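本网站使用Cookie以改善浏览体验。继续浏览即表示您同意我们的Cookie政策。 接受 | 设置

打印本页 | 通过电子邮件发送

Narholm应用设计学院
包装设计基础 课程讲义
第二讲 瓶型容器：形态、颜色与标识
主讲：Aurelia Oberholzer
习题与实验指导：Lilibeth Layug

本讲讨论瓶型容器的外部形态及其信息功能。学生应在课前读完第一讲关于包装层级的内容，并熟悉销售包装、集合包装、运输包装三个术语。
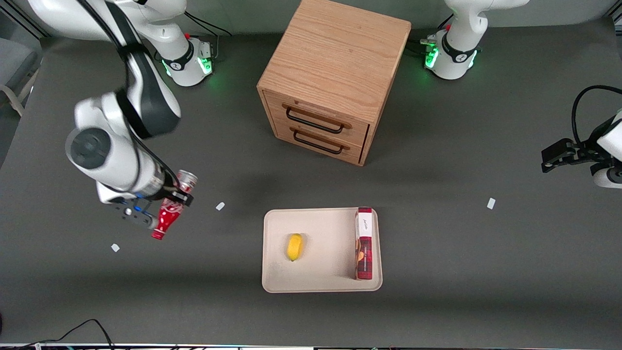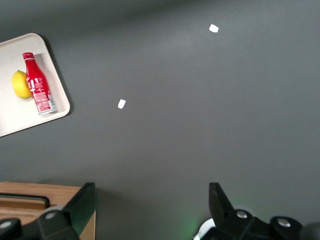 图2-1 红色瓶子，深灰色台面（两幅）

一、瓶型容器的基本构成

瓶型容器由瓶口、瓶颈、瓶肩、瓶身和瓶底五部分构成。各部分的术语在不同行业略有出入，本课程统一采用上述名称，作业和考试中不得混用。

瓶口是封闭件与容器的结合部位，其尺寸公差在整个容器中要求最严。螺纹口、卡口和压盖口对模具的要求各不相同，选型应在外观设计开始之前确定。实践中常见的错误，是先完成瓶身造型，再为其寻找合适的瓶盖，结果往往须返工修改瓶颈。

瓶颈连接瓶口与瓶肩，其内径影响流出速度。对黏度较高的内容物，瓶颈过窄会使倾倒困难；对低黏度液体，瓶颈过宽则不易控制用量。瓶肩的坡度关系到残留量和顶部承压能力。平肩容器外观稳重，倒置时内容物容易滞留于肩部；斜肩容器排空较好，但可供印刷的面积相应减少。

瓶身承担握持和展示两项功能。圆柱形瓶身便于贴标和输送，方形瓶身排列紧密，在货架和运输箱内的空间利用率较高。瓶底通常向内凹入，使容器以环形边缘着地，以提高放置的稳定性。

二、颜色的选择

颜色在包装上有三种作用：识别品类、区分同一品牌下的不同规格，以及遮光。前两种属于信息作用，后一种属于保护作用，设计说明中应当分别论述。

颜色与品类之间的对应关系来自长期的市场习惯，并随地区变化。同样是红色，在调味品货架上和在清洁用品货架上，消费者的理解并不一致。因此颜色方案应放在实际陈列环境中评价，孤立地观察色样没有太大意义。

Balaskas公司提供给本课程的案例资料中，一组洗手液容器曾因与同区域销售的饮料包装颜色相近而重新设计。修改后瓶型未变，仅调整了底色和瓶盖颜色，并加大了品名字号。请同学们在阅读案例时注意其决策次序：先确认误认风险，再确定修改范围，最后核算换版费用。

遮光方面，不透明着色可以减少光照对内容物的影响，代价是消费者无法看到余量。折中的办法包括在瓶身一侧保留透明窄条，或采用半透明着色。是否采用，应根据内容物的稳定性试验结果决定。

三、图案与印刷

重复图案（圆点、条纹、格纹等）适用于曲面容器，原因在于接缝处较易处理。设计重复图案时应注意以下各点：

1. 图案单元的宽度应能整除瓶身展开周长，否则接缝处会出现残缺单元。
2. 瓶肩和瓶底附近曲率变化较大，图案在该处会产生变形，应预先作补偿，或令图案在变形区以外终止。
3. 图案与底色的明度差应足以在弱光下分辨。
4. 文字区域应避开图案，或另设素色底块。

印刷方式的选择取决于批量。丝网印刷适合颜色数较少的中小批量；收缩膜套标可覆盖整个瓶身，但须考虑收缩率；不干胶标签换版灵活，适合规格较多的产品线。Flalero系列容器的图纸已存入课程资料库，可供计算展开周长时参考。

四、标识的位置与可读性

法定标识内容应置于消费者无须拆开包装即可看到的位置。主展示面放置品名和净含量，其余项目可移至侧面或背面。圆柱形瓶身没有明确的正面，设计者须自行规定，并在图纸上注明。

可读性受字号、行距、对比度和瓶身曲率共同影响。曲率较大时，一行文字过长会使读者不得不转动容器，宜缩短行宽、增加行数。警示性文字不应横跨接缝。

五、课堂练习

两人一组，从材料柜领取样瓶一只，测量瓶身周长和直壁高度，绘制展开图，并在图上标出主展示面、图案终止线和接缝位置。展开图按本课程附录的图框格式绘制，单位为毫米。样瓶用毕应清空、擦净后归还。

六、课后作业

作业一：选取家中一种瓶装日用品，撰写分析报告，说明其瓶型、颜色和标识之间的关系，并指出至少一处可改进之处。

作业二：某圆柱形瓶身展开周长为182毫米，拟采用圆点图案，沿周向共排24个图案单元。试求单元宽度，说明计算结果能否直接用于制版，并提出处理意见。

作业应于六月课程结束前提交至Adgate教学平台，课程代码3616。迟交者须事先取得Layug老师的书面同意。

参考阅读：本课程资料汇编第二章；附录“瓶型容器术语对照表”。

下一讲：封闭件与开启力。

打印本页 | 通过电子邮件发送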